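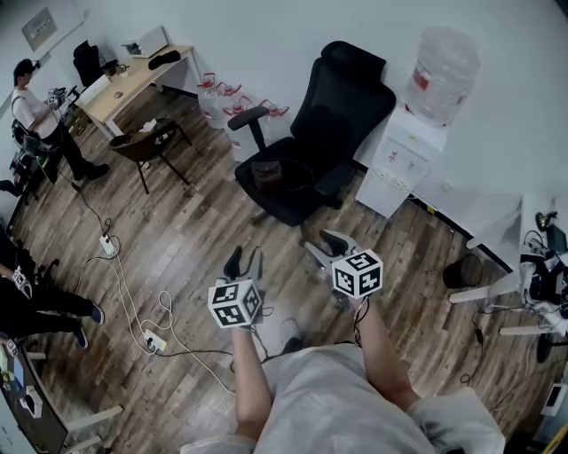
Mesh-back office chair and water dispenser

Search products Go

Govance Summit Table Flag Set

Table flags for bilateral talks, treaty signings and visiting delegations. Each set has 4 polyester flags on chrome poles with weighted bases. Country flags are printed on both sides. Pick any four from the list at checkout, or send us artwork for an organization.

Orders of 100 sets or more ship from our Borkholm warehouse. Allow extra time for custom artwork. Bases are sold separately as spares. Iron flags on low heat, without steam.

Shared 1,246 times

Related items
Holub Lectern Seal Mount
Surnska Treaty Folder, navy
Delegate Name Plates, blank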